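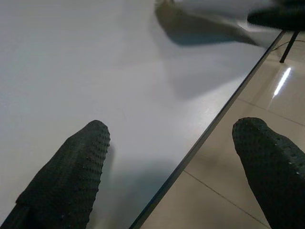

One reply to our survey said the bus out of Lardale was fine once you were on it, and that the trouble was the stop, where there was no roof, no seat and a timetable that had faded to nothing two winters ago. Several other replies made the same point in fewer words, so we changed the question our project was asking. We had started out wanting to know if the buses ran on time. We ended up looking mostly at what it is like to wait for them.

Waiting for the Bus in Lardale
Final project report, Community Geography
Submitted June 13, 2019

Background

Lardale is at the west end of Veneck, past the rail yard. The only bus that serves it is the Tuncer line, which goes through the centre of town and finishes at the Gronano shopping plaza. Students take it to school, and a lot of older residents use it for groceries and the medical clinic. There was a second route along the river road, but it was cut before any of us were old enough to ride by ourselves.

What we did

We visited 20 stops between Lardale and the plaza and filled out the same sheet at each one. The sheet asked for shelter, seating, lighting, a paved place to stand, a readable timetable and a safe way to cross the road. We also noted snow storage, meaning whether the plow leaves its bank where people need to board. We did that part in winter and the rest in spring.

Over the term we logged 717 boardings, riding in pairs and marking how many people got on at each stop. We handed out a short paper survey on the bus and left copies at the library desk. Paper worked better than the online form, which hardly anyone filled in.

Results

Only 5 of the stops had a shelter. All of them were in the centre of town or at the plaza, and none were in Lardale. Benches were a bit more common, but some were set so far back from the curb that people stood anyway in case the driver didn't see them.

Timetables were the weakest item on the sheet. Most stops had a post with a route sign and nothing else. Where a timetable was posted, it was often for the previous year. The one outside the clinic was current, and people there told us they photographed it and sent it to relatives.

The busiest stop we logged was the plaza, as we expected. The second busiest was the corner by the Lardale school, where riders stand on a gravel shoulder beside a ditch. In March the ditch was full, and the dry part of the shoulder was narrow enough that people lined up along the road.

The buses themselves did fairly well. Late buses were usually late by a few minutes. The exception was the last trip of the evening, which on three occasions came more than 20 minutes after the listed time. Riders who depend on that trip were the most likely to write long comments on the survey.

Problems with our method

We rode mostly after school, so early morning is thin in our log. People going to work before seven may have a different view of the service. The lighting column is also less reliable than the others. Some stops were checked in daylight, and we marked a lamp as working if there was one on the pole. We should have gone back after dark.

Two survey questions were worded badly. "Is your stop comfortable?" got answers about the seats on the bus. We left those answers out of the totals and kept the comments.

What we would suggest

A shelter at the Lardale school corner would help more riders than one anywhere else on the line. A concrete pad would need to go in first. Current timetables at every stop would cost much less and could be done before the schedule changes in August. For the last evening trip, we think a posted phone number would be useful, so riders can find out if the bus is still coming.

The blank stop sheet and the full boarding log are in the appendix.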